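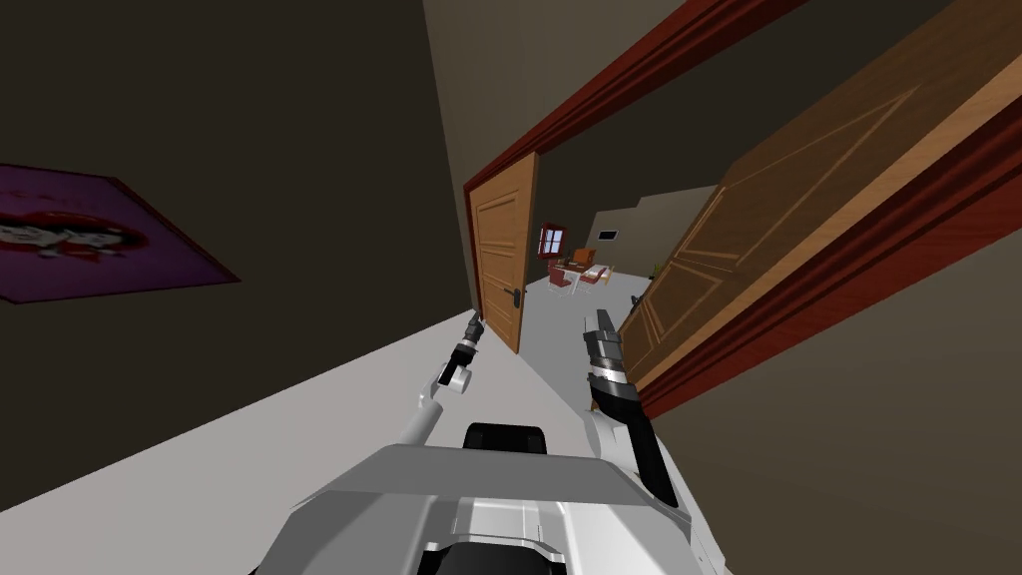 Hallway colours: how dark is too dark?

Forum: Decorating and Colour
Page 1 of 1

mossandmortar
Posted 7:42 pm
Right, I have finally stripped the last of the woodchip out of our hall (13 bin bags of it, my arms are ruined) and I am itching to get some colour on. It's a long thin hall with one window over the front door and the sitting room at the far end, and I want to go properly dark. I'm thinking a deep brown called Dronley Peat, walls and ceiling both. I've painted a big sheet of lining paper with the tester and I keep walking past it just to have another look. It's gorgeous! Like the inside of a really good chocolate.

My other half thinks it'll feel like a mine. Has anyone gone dark in a narrow hall and regretted it? Or not regretted it, preferably.

kettleson
Posted 7:58 pm
Do it do it do it. We did ours in a very dark green and it's the best thing in the house. The room at the end looks twice as bright when you come through to it.

Please leave the ceiling alone though. We painted ours too and lived with it until June, then put it back to white, which took four coats and most of my patience.

plumbline_pat
Posted 8:15 pm
I'm going to be the awkward one. Dark paint shows every knock. We have two children and a dog and our hall gets scraped by scooters, school bags, shopping, the lot. Pale walls got grubby but I could wipe them. The dark matt we had before marked if you so much as brushed past it with a coat, and the marks came up shiny.

If you must, get the scrubbable sort and keep a jam jar of it back for touching up.

mossandmortar
Posted 8:31 pm
Good point about the scrubbable stuff, hadn't thought of that. Dronley do one and it's only a bit more. No children or dog here, just a cat who rubs her face on every corner she meets.

Kettleson, I'm still wobbling on the ceiling. What about the woodwork? The doorways all have their old wooden frames, which I uncovered under a horrid cream gloss, and I can't bear to paint them again.

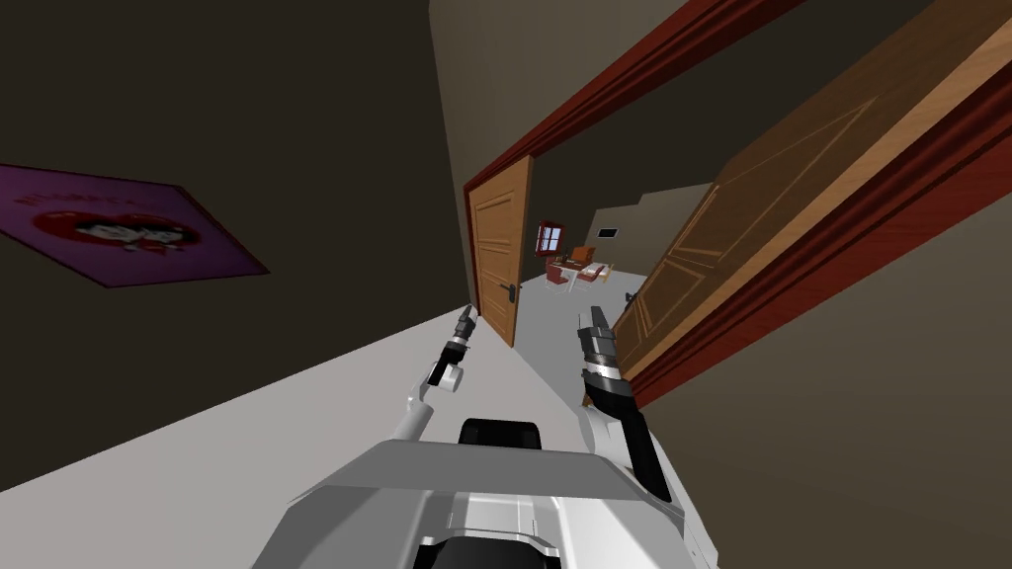 The sitting room is staying pale and I'd like to keep the floor light the whole way through, so it's really only the walls that would be going dark. I've been looking at Esposito vinyl in the palest grey they do. Then pictures! I've got a stack of old posters and gig prints that have been under the bed for years and I think bright ones would really sing on brown. Purples, reds, anything loud.

gloss_over
Posted 8:49 pm
Leave the wood bare and oil it. Brown walls with reddish wood look lovely together, very warm, I've got it in my study and visitors always comment. Two thin coats of oil and a good buff with an old T-shirt.

Light floor is a yes from me as well. It stops the whole thing feeling like a tunnel.

plumbline_pat
Posted 9:04 pm
Light floor straight inside a front door? In the wet? You'll be mopping every day.

gloss_over
Posted 9:06 pm
Big doormat, Pat. We've had one for years.

plumbline_pat
Posted 9:11 pm
We've got a big doormat. They jump over it.

hallwaylamp
Posted 9:27 pm
Think about your bulbs before you buy the paint. Brown goes very odd under cold white light, almost grey. Ours looked like wet cardboard until I changed to warm ones (2700 if you can find them, I wouldn't go above 3000). I also put 3 small wall lights along one side in place of the single pendant and it made more difference than the paint did. The Ilov ones are nice and don't stick out far, so you're not catching your elbow on them.

kettleson
Posted 9:40 pm
Seconding warm bulbs!! And hang your posters before you decide it's too dark. Bare dark walls look a bit grim for the first week, and then the pictures go up and you fall in love with it.

mossandmortar
Posted 10:02 pm
You lot are brilliant. I've just held a red print up against the tester sheet by lamplight and I actually squeaked. Plan is scrubbable Peat on the walls, white ceiling (you win, Kettleson), oiled frames, warm bulbs. I priced up the paint and it's £104 with the primer, which I can live with.

Pat, I'll look at a slightly darker floor before I order, promise. Mullov have a mid grey with a bit of fleck in it.

plumbline_pat
Posted 10:10 pm
Fleck is good. Fleck hides everything. Still think you'll want it pale in two years, but I hope I'm wrong, and do put some pictures up when it's done.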